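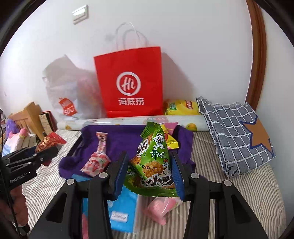

Bench Notes / Dye Room

January 10, 2024

Madder again. I know, I know, I said I was done with madder until spring, but Veerle left me a whole tub of chopped root when she cleared her shelf and it seemed rude to let it sit there. So I mordanted another batch of the gray wool on the first day back and left it in a bucket over the weekend with a plate on top. Alum and cream of tartar, same as the November lot. I didn't weigh the tartar properly (the little scale was giving me a different answer every time I breathed on it) so if these come out odd, start there.

Dry weight of wool was 300 grams, split across 4 skeins, all from the Pirkus cone. I tied them loosely this time! The November skeins had those pale bands where the ties were, and Maarten was very nice about it but he did hold one up to the window for a long while.

Root soaked overnight in tap water, then strained and the first bath poured off into a jar marked JAR A. I want to use that one separately. Everyone says the first pour carries most of the yellow and brown, and I'd like to see it on cotton before I throw any more of it down the sink. The second bath went in the big enamel pot.

Heat. This is where I always lose patience. I held it at 70 on the probe for as long as I could stand it, and the burner kept creeping up on me, so I was on and off the stool the whole afternoon turning the knob by a hair. If it goes much over, you get brick instead of red, and I have plenty of brick already, thank you. Sanne thinks we should put the pot inside the bigger pot and use it as a water bath. She's probably right, it just takes forever to come up. Try it with the next lot.

Results so far, wet, so don't hold me to any of this:

Skein 1, pulled early: salmon, pretty even. One pale patch near the tie, much smaller than last time.
Skein 2: a proper warm red. Best one. I'd be happy with a whole sweater of this.
Skein 3: same as 2 but I dipped it in the chalk water after, and it went cooler and a bit pinker. I like it less than I expected to.
Skein 4: left in to cool overnight in the pot. Looks almost the same as 2 from across the room. We'll see once it's rinsed.

The chalk thing needs a note. Agustina told me their water at Brunton is so hard they never add any, and when she dyed here last year with our water she got orange and was furious. I added chalk to the after-dip only. Next time a spoonful straight into the bath from the start and one skein without, so there's something to compare.
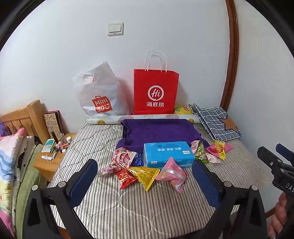
Striped quilted cloth, bags at the back.

Rinsing took five changes of water before it ran anything like clear. I had written 5 on the plan as a joke. The rinse water was such a nice color that I threw a scrap of silk into the third one and forgot it until just now (blush pink, lovely, completely unrepeatable).

JAR A went on two strips of cotton, one with alum acetate and one that's been sitting in soy milk since before the holidays. The acetate strip took color in minutes. The soy one is sulking. It also smells, so I've moved it to the sill by the back door, please don't tidy it away, Wilma!

Things to buy or borrow: alum (we're down to the end of the bag), more pH strips, a second probe. Jenivness had probes on their list but they were out when I called, and the person on the phone didn't know when they'd have more. Also a stainless spoon that lives in the dye room and ONLY in the dye room. The one I used has gone back to the kitchen once already and I had to go and fetch it.

Light test: I've wound a bit of each skein on cards, half under foil, and taped them in the south window under the November ones. The November cards have hardly moved except for the onion skin, which has gone the color of weak tea. Weld is holding up much better than I'd feared. I haven't cut the foil off the Pidby samples yet, they should stay put until Sanne has had her look.

Question for whoever reads this: did anyone keep the exhaust bath from the last madder round? There's a lidded bucket under the sink with no label and it's some kind of orange. I'd like to run the leftover Pirkus through it if it's madder, and if it's onion I'd rather know first.

To do: weigh skeins dry, write the tags, wash the pot out with soda, ask Veerle what year the root was dug.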